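Home | Projects | Files | Issues | Wiki | Log in

# wurngate-board-reach

Recordings and config from a small arm build in the shared workshop at Wurngate. The arm works over an old server board still in its chassis. Last updated 2024-11-25.

## What's in it

- `episodes/` has 412 recordings, one folder each, with wrist video and joint positions
- `config/` has joint limits and the gripper settings
- `cad/` has the printed parts for the Seok gripper, version 2
- `notes.md` is the bench log, patchy before June

Each recording is one attempt to bring a fingertip to a named place on the board: socket frame, memory slots, coin cell or capacitors. Attempts that missed are kept and marked `miss` in the index. The longest run is 90 seconds.

## The build

The arm is the Plurkance design with 7 joints, built from the published drawings with two changes. The wrist plate is thicker, and the cable now leaves on the outside of the elbow so it stops catching on the chassis wall. The gripper fingers are on plain linkages held with hex socket screws. Check these before a session. They work loose, and the fingertip position drifts with them.

The wrist camera moves with the gripper, so the fingers take up a good part of the view. We tried it further back and lost too much detail around the socket. 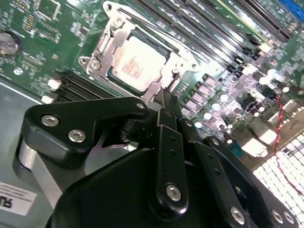
Wrist view, fingertip beside the lower right corner of the socket frame.

Lighting is uneven. The processor's heat spreader and the white capacitor tops wash out easily, while the gripper stays dark. Exposure is fixed for all episodes, so no correction has been applied. If you train on the video, vary the brightness or you will end up with something that only works under our lamp.

## Using it

Run `check_index.py` first. It lists missing files and stops. Times are in seconds from the start of each episode and angles are in degrees. The gripper value goes from 0 (closed) to 1 (open).

## Known problems

- No force readings. Contact is marked by hand from the video.
- The board was shifted between sessions, so fixed coordinates don't carry over.
- Only one type of board. Nothing has been tested on another.

## Licence

Recordings and CAD are free to reuse with credit to the Wurngate workshop. The Plurkance drawings have their own terms.

2 comments | 7 shares

Related

- Seok gripper: printed parts and screw list
- Grultar motor driver notes
- Plurkance elbow cable routing
- Wurngate bench log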